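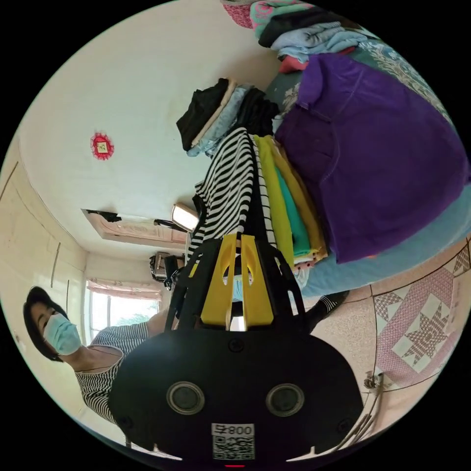
Magnusson Press Opens Large-Print Prayer Series to First-Time Authors

An interview with the series editor 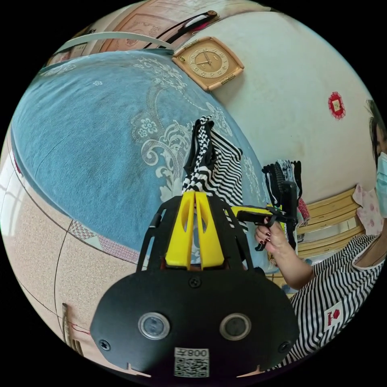

TUNLEY, Ont., February – Magnusson Press will accept manuscripts from first-time authors for its large-print prayer series, the religious publisher has confirmed. The series, known as Anen, was previously open only to writers with a book already in the Magnusson catalogue.

Speaking at the press's Tunley office, the series editor said the change followed a review of unsolicited submissions. "We received 91 proposals last year and were obliged to return nearly all of them unread," the editor said. "Several came from hospital chaplains and lay readers whose work belongs in this series."

Each Anen title contains 10 short chapters, with a scripture reading and a closing prayer in every chapter. The format will remain unchanged. Asked whether new authors might find it restrictive, the editor replied that most readers use the books at the bedside or in small groups, and have come to rely on the pattern. "They know where the prayer will be. We would not wish to move it."

Manuscripts may draw on any Christian tradition. Two readers will assess each one, and authors can expect a reply in roughly 10 weeks. The press does not charge a reading fee. "Our authors have never paid to be published and that will continue," the editor said.

Printing has been transferred to Fastex, which will produce the books on cream paper with a sewn binding. According to the editor, earlier glued editions were a frequent source of complaint from parish libraries. "A prayer book is opened flat, often at the same page, for years. Ours were coming apart at the centre."

Submission guidelines are available from the Tunley office on written request. Proposals should include a sample chapter and a covering letter.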